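Shelf Night Minutes, Arellano House Residents' Meeting
February 2024
Posted by Adom Opoku
Filed under: House Meetings, Storage & Tidying

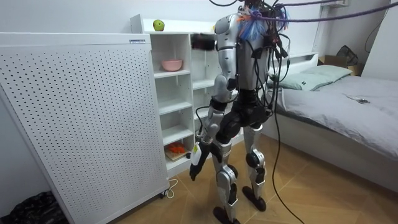

So what are we doing about the white shelf unit in the small bedroom?
We're keeping it where it is, against the wall, and giving each cubby one job so things stop wandering.

That took up most of the evening, and I'm writing it down while I still remember who wanted what (I was chairing and taking notes, so forgive the gaps!). We started a bit late because the soup wasn't ready. Ten of us came, which is a good turnout for a Monday, and we managed to squeeze in around the kitchen table.

Last meeting's minutes: approved, with one fix. I'd written that the hall closet was finished. It is not finished. The top half is finished.

The shelf unit. I like this thing a lot and said so, probably more than once. It's tall, it's open, you can see what you own. The trouble is that open cubbies fill up with whatever's in your hand when you walk past. There was a motion to put doors on it, and a quote from Varska for 388 dollars, and the room went very quiet. Motion dropped. We talked about fabric bins for the lower rows instead and most people were happy with that, though two of us (me included) think bins are just where socks go to disappear. We'll try them on the bottom row only and look again in August.

Bowls. The pink bowl can stay in the bedroom if it's being used for keys and hair ties and that sort of thing. If it's being used for cereal it goes back to the kitchen the same day. Agreed by everybody except the cereal people, who abstained.

Food on top of the shelves. A green apple is fine. A bag of green apples is not fine, and we all remember October. Fruit gets eaten or moved by the weekend.

Upper compartments. Light things only up there, please: hats, spare pillowcases, the wrapping paper. I asked for the heavy photo albums to come down to floor level and got a yes, plus an offer to help carry them, thank you!

Floorboards. I'd like them swept on Thursdays before anything gets put back. We tried the Clorken wood soap last month and I loved the smell, but the downstairs people found it too strong, so we're going back to plain warm water and a squeezed-out mop until we pick something else.

Money. The house fund has 3,261 dollars in it. The bins from Zadarex come to 67 dollars with shipping, and that was approved on a show of hands. I'll order them this week, in gray unless someone messages me a strong feeling about color.

Other business. There's a box of loose drawer knobs on the landing and I don't know what they belong to. If you're missing a knob, come and look. The linen swap got pushed to next time as it was getting late and people wanted dessert.

To do before we meet again: me, bins and the label maker tape. Front bedroom, albums down. Everyone, take home whatever's yours from the second level, left side, or I'm putting it in the swap pile.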